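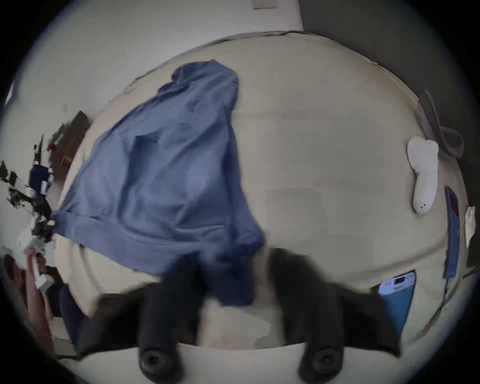
Speaker notes: Repeats, Registers and Regrets
Dyeing and block printing cloth at small scale
Evening session, guild hall. Start at 7 sharp, chairs back by 9.

Opening

Thank Meron Sisay for the intro. Whatever Meron has said about me, deny the part about the bathtub.

Say who I am: I block print furnishing linen under the name Iro, in a converted double garage with one good window and a tap that has opinions. Seventeen years at it. I've sold cloth I was proud of and I've sold cloth I hoped would go to somebody with poor lighting.

Tonight is about mordants, pigment versus dye, and why your repeat doesn't repeat. If anyone came for the talk on felting, that's next May.

Slide 1: Pigment or dye

Ask for hands. Who uses pigment? Who uses dye? Who has been using one and calling it the other? (Wait. There's always a guilty look near the tea urn.)

Pigment sits on the fibre and needs a binder to hold it there. Dye goes into the fibre and bonds, provided you've been polite to it. Pigment is forgiving on the bench and less forgiving to the hand: heavy coverage on a light linen and your curtain will stand up by itself. Dye keeps the drape, and in exchange wants thickener, steaming, washing off and most of your weekend.

I print the Sala range in pigment and the Banex stripe in thickened dye. Pass both samples along the rows and ask people to feel them with their eyes shut. Get the samples back this time.

Slide 2: Scouring

Nobody's favourite part. Keep it short.

Cloth marked "prepared for printing" has been prepared to somebody's standard. Scour it anyway. Hot water, soda ash, a neutral detergent, and look at the colour of what you pour off. Mine has come out like weak tea from cloth that was sold to me as spotless.

Tell the Hanura order story. Five metres of a deep madder red, printed beautifully on linen I'd decided was clean enough. Pale blotches the size of a thumbprint all down one side, where the size hadn't come out. I offered it to the client as a variation. The client had a good long laugh and asked when the real one would be ready.

Slide 3: Mordants

Alum for most things. Weigh the cloth dry, weigh the alum, write both down. "A good handful" depends on whose hand.

Iron is lovely and vindictive. It saddens a colour, that's the proper term, and it will sadden your other pots too if you share a spoon between them. Buy a second spoon. Paint the handle.

Cotton and linen need tannin first if you want the alum to take. Wool doesn't, and wool people will bring this up in the break.

Slide 4: Registration

Show the big block. Pear wood, two pins, cut by Siham Shboul, who also cut the pins off-centre on the first attempt and still blames my drawing. It was my drawing.

Points to hit:
Square the cloth to the table before anything else. Pull a thread if you can't trust the selvedge.
Pin marks go where the next impression will cover them.
Print every second block down the row, then go back for the gaps. Wet edges don't kiss that way.
Step back at the end of every row. An error of a hair's width at the first block is a staircase by the end of the length.

Demo here if the table is level. Check with the marble before people arrive. If it rolls, skip the demo and talk about the marble.

Slide 5: What to charge

Expect silence, then every question of the evening at once.

Put up the worked costing: one length, all in, $355. Walk down the lines slowly. Cloth, colour, hours at the bench, hours washing off, the block spread over its working life, power for the steamer. Then the line most of us leave out, which is the length you ruined before this one.

Somebody will say they could get it cheaper at a big store. Agree cheerfully. They could.

Questions

Likely ones, with answers I can live with:
Can I use kitchen pots? Once. After that they're dye pots.
Is it lightfast? Pin half a swatch in a north window under card and ask me after summer.
Can I print on polyester? With pigment, yes. I'd rather not be told about it.
Where did you get the blocks? Siham's cards are on the side table.

Finish

Mention the sample swap in the foyer, and that the urn needs switching off at the wall. Collect the Banex sample. Check Meron's bag.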